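Kolto Teaching Cells: Frequently Asked Questions

Do I need to know how to program?
No. You move the arms by remote control and the cell records what you do. Most new operators are working alone after 4 sessions.

What should I practice on first?
Cloth. It shows you quickly how hard you are pulling. Take one corner with the left gripper and keep the right one open and close by until you know where you want the second grip.
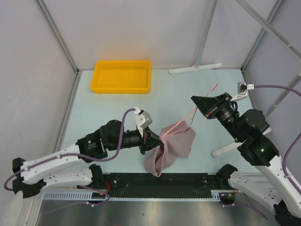

How many demonstrations does a task need?
It depends on the task. Our folding set has 131 -- a simple pick and place can get by with far fewer.

I dropped the item. Do I start over?
Keep going if you can still reach it. Recoveries are useful. If it is out of reach, end the run and mark it "incomplete."

Can two people share a login?
Please don't. We sort runs by operator.

Who do I ask about bookings?
Renata Troncoso. For arm faults, write to Thijs Koster and include the run number.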